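PAPER: WHERE IT COMES FROM AND HOW TO MAKE IT LEAVE
Speaker notes, Oakley library evening, 7 p.m.
Eylül Canpolat

(Water. Glasses. Check the clicker before Derek introduces me, and ask him to keep it short this time.)

OPENING

Good evening. Show of hands: who has a pile of paper at home right now that you have mentally labeled "to go through"?

(Wait. All hands go up except one man's. It's always one man. Let him be.)

And who could tell me what's at the bottom of it? Right. Mine, when I finally dug down to it in March, was a coupon for a carpet cleaning company and the manual for a blender I gave to my sister. I had moved house with that pile. I had paid two movers by the hour to carry a blender manual.

So I'm speaking as a person with a history. I help people sort their homes for a living, and paper is the job I get asked for least and find most. They call about the garage. I get there and the dining table has been missing since the holidays.

WHY PAPER IS WORSE THAN SWEATERS

Slide: the mail basket

A sweater asks you one question. Do I wear this? You may lie, but it's one question and you can lie quickly.

A letter from the county wants to be read first. Then you have to work out whether it wants money. Then you have to decide whether to believe it. By the third letter you're tired and by the fifth you're making toast.

Don't sort paper after dinner. I know that's when you have time. Do it in the morning with coffee, 12 minutes, kitchen timer, and stop when it rings even if you're on a roll. People on a roll start reading old birthday cards.

THE FOUR STACKS

Slide: stacks

Write these on sticky notes, stick them on the table:

PAY OR ANSWER
KEEP FOR TAXES
KEEP FOREVER
OUT

There is no stack called MAYBE. If you make a MAYBE stack, all the paper will go and live there and you'll have invented the pile again, with a title.

(Somebody will ask about school artwork. Say we'll come to it.)

KEEP FOREVER is smaller than you think. Birth certificates, marriage, divorce, military papers, the deed, wills, anything with a raised seal on it. For most households it fits in one folder. Trevor Mapplebeck, who let me use his name tonight on condition I also mention that his house looks very nice now, had a KEEP FOREVER box I could not lift. It was phone bills. Some of them were for a landline in an apartment building that has been torn down.

KEEP FOR TAXES: ask whoever does your taxes how long. I'm not going to give you a number, because I did that once at a talk and got a letter. Which I kept.

PAY OR ANSWER goes somewhere you'll trip over it. An open tray by the coffee maker. No lid. Once paper goes under a lid it's furniture.

THE 90-DAY BAG

Slide: grocery bag with a date on it

For the truly nervous. Put the OUT stack in a paper grocery bag, staple it, write the date 90 days from now on the front. If you haven't opened it by then, it goes to the shredder without a farewell look inside. Augustina Nyarko did eleven of these bags in a row and opened one, for a rebate form. The rebate had expired. She tells this story better than I do.

(If Augustina is in the room, let her tell it. She will anyway.)

SHREDDING

Slide: my Irov

I own an Irov. It eats six sheets at a time and then has to lie down. If you have years of paper, don't do it yourself, you'll burn out the motor and spend a weekend picking confetti out of the rug. Look for a community shred day, or pay a service by the box.

What needs shredding: account numbers, Social Security numbers, medical stuff, those pre-filled credit card offers. Catalogs do not need shredding. I've watched a grown man feed in a patio furniture catalog page by page. I think he just liked the noise.

STOPPING IT AT THE DOOR

Slide: front door

Stand over the recycling bin with your coat still on. Junk goes straight in. Do not put the mail down on anything. You have maybe one good decision in you when you walk in the house, so spend it there.

Switch the bills to email, one per week. If you try to do all of them in one evening you'll forget every password you've ever had and end up on hold with the water company.

LABELS

(Short. I get carried away here. Jordan says I once talked about labels for longer than the movie we were late for.)

Use a marker. I have an Irkis label printer and I'm fond of it, and in its first month I labeled the folders, the shelf the folders sit on, and the printer. A folder marked CAR in bad handwriting works fine. A folder marked "Automotive: General and Miscellaneous" is where your registration goes to hide.

SCHOOL ARTWORK

One flat box per child, under the bed. When it's full, the child picks what leaves. Children are merciless about this. Jordan Goodall's daughter cleared two years of finger painting in one sitting and asked if she could have the box.

If there are macaroni pieces in the collection, check on them before summer.

LAST PART: CLEAR THE TABLE

Slides, leave them running while I talk
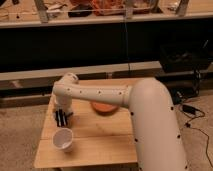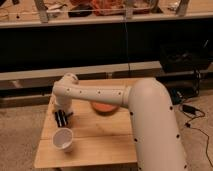
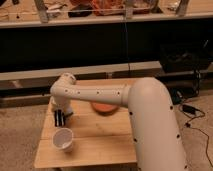 Homework. Pick the one surface at home that collects the most paper. You're all picturing it already. Clear it tonight, and I don't care how. Put everything in a laundry basket if you have to. Tomorrow morning you sort from the basket, 12 minutes, four stacks, and nothing goes back on the surface.

You'll skip a day. Fine. Start again the day after and don't buy anything to make up for it. The urge to buy an accordion file is very strong around day three. Sit down until it passes.

I had a client with 1,000 return address labels, the free kind with the little flags and snowmen, all for a name she hadn't used since her first marriage. She asked me whether there was any way to use them up. I thought about that for longer than I was paid to.

QUESTIONS

Likely ones:

Manuals - recycle them, they're nearly all online.

Letters from people who have died - keep the ones you'd read again. Don't do these in the 12 minutes. Give them their own afternoon.

Spouse's pile - not yours. Offer a tray and leave the room.

Scanning everything - only if you'll name the files. Otherwise you've made a pile you can't even see.

(Handouts are on the chair by the door. Single sheet, both sides. Take one each, and yes, it can go in OUT when you've read it. Thank Derek Dawber for the room and for the cookies. Stack the chairs.)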